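Ticket 116: Stock counts in Prendura double after overnight sync
Status: Reopened (again)
Priority: Normal, whatever that means now
Product: Prendura stock module, with Skornik till link

Opening report
Every morning the stock list shows twice what we have on the shelf, but only for items sold by the each. Anything sold by weight is fine. According to Prendura we now own a magnificent quantity of tea towels. Aubert, our supplier, has stopped sending them, as its reorder feed believes we are set for life.

Steps tried so far
Restarted the till. Restarted the back office machine. Cleared the cache, as advised by the help page, then cleared it again, as advised by the same help page further down.

Reply from support
Please confirm the sync is scheduled once per night. Duplicate schedules are a known cause.

Update
One schedule, 02:00. I have looked at it so often I could draw it. The log has two entries for the same run though, 02:00 and 02:05, and the second says "completed with 0 warnings", which I take as a personal remark.
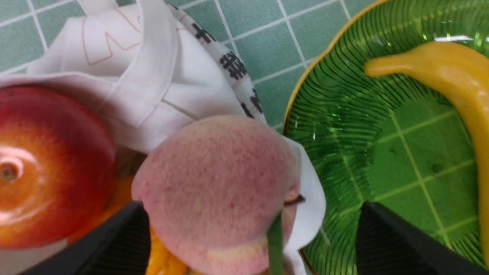

The 02:05 entry comes from a different user, "brastent_old". Brastent was the firm that set up our tills before Skornik took over the link. Its login was meant to be switched off in December. I can see it in the user list, greyed out, and still apparently working nights.

Reply from support
Greyed out users cannot run jobs.

Update
Please tell the greyed out user. I removed its API key under Settings > Connections > Legacy and ran the sync by hand. 11 test lines, all correct. Left it overnight and there was a single entry at 02:00, counts correct.

Reply from support
Glad to hear it. Closing as resolved.

Update, reopening
The counts are right but the old doubled figures are still in the reorder report, more than 200 lines of them. "Recalculate" gives error 5 and a blank box with an OK button. I pressed OK — it was not OK. Is there a way to rebuild the report from the current stock, or do I edit each line by hand?

Reply from support
Passed to second line. Please do not press Recalculate in the meantime.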